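Trevari Support
Ticket: Itinerary map has moved us to the sea
Status: Closed (by customer, with reservations)
Product: Trevari Trip Journal, paid plan
Opened by: Mircea Sârbu
Handled by: Mechthild Mayrhofer

Mircea Sârbu, Thursday, 08:12

Hello. My husband and I keep our travel journal with you. We are halfway through a long trip by train and ferry, and our readers (my mother, his colleagues, a man in Lengyel who comments on everything) follow us on the map at the top of the page.

Since last night the map says we are in the water. We went to bed in a guesthouse in Flilornes, and the pin is well offshore. My mother has rung twice. Please put us back on land.

While you're in there, the journal also thinks we have travelled 2000 km since breakfast yesterday. We had a boiled egg and walked to the harbour.

Mechthild Mayrhofer, Thursday, 09:40

Good morning Mircea, and sorry to your mother. Could you tell me:

- whether the pin came from your phone or was typed in by hand
- the exact spelling of the place in the entry
- whether your husband is logged in on a second phone

Mircea Sârbu, Thursday, 09:58

By hand. Two phones, yes. His does the photographs and mine does the worrying.

As for the spelling, I have just looked, and in the entry it is Flilorness with two s's. I wrote it with one in my message to you. I would like it noted that the sign at the ferry terminal has two and the guesthouse towel has one.

Mechthild Mayrhofer, Thursday, 10:25

Noted. Two is what our place list has, so the towel is on its own.

I can see two entries for the same evening, one from each phone. Yours says Flilorness. His has no place name, only coordinates, and the east/west setting is the wrong way round. When two entries share an evening the map takes the later one, so it took his. The distance is the journal drawing a line out to his pin and back again.

Please try this on his phone:

1. Open Settings, then Places.
2. Turn off "Guess my location from last photo".
3. Delete the entry with no name.
4. Pull down on the map to refresh.

Mircea Sârbu, Thursday, 11:31

He did 1, 2 and 4. He did 3 to the wrong entry. We have lost Tuesday, which had the good soup in it.

We are still in the sea.

Mechthild Mayrhofer, Thursday, 11:44

Deleted entries stay in the bin for 10 days, so the soup is safe. Journal, Bin, Restore. Then delete the nameless one. I'd suggest doing it with both of you looking at the screen.

Could you also send me the page address? I'd like to see what readers see.

Mircea Sârbu, Thursday, 12:20

Soup restored. Nameless entry gone. The pin is on dry land, outside what I think is a bank, but we'll take it.

Page address sent through the private form.
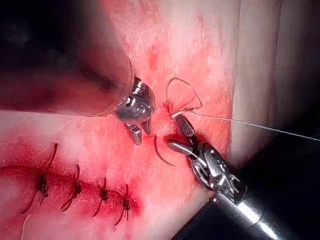 Attachment 1: close-up of stitches tied along a closed incision.

Mechthild Mayrhofer, Thursday, 13:05

Thank you, received.

On the distance: the counter is worked out again overnight, so it will still say 2000 until tomorrow morning. If it bothers you, go to Statistics and untick "Show total to readers".

Mircea Sârbu, Thursday, 13:17

It doesn't bother me. My husband has told his colleagues we did it on foot.

One more question, about the privacy setting. We have it on "show location 3 days late". We are two men sharing a room, and in some of the places further along we'd rather be gone before anyone reads where we slept. Yet the pin moved last night while we were still here. Was the delay ignored?

Mechthild Mayrhofer, Thursday, 14:02

Yes, and I'm treating that as the serious part of this ticket. The delay is stored per phone. Yours has it and his doesn't, so anything he posts goes up at once. I have switched on the delay for the whole account, which covers both phones and any you add later. I've also asked the developers to make that the default, with your ticket attached.

Please check from a browser where you aren't logged in. You should see Zurnano, where you were before the ferry.

Mircea Sârbu, Thursday, 14:30

Zurnano it is. My mother has now rung to ask why we went back.

You can close this. I would still like the pin moved off the bank if anyone has a spare minute.

Mechthild Mayrhofer, Thursday, 14:36

Press and hold the pin, then drag. Closing now. Enjoy the ferry.

Ticket closed. Reopen by replying to this message.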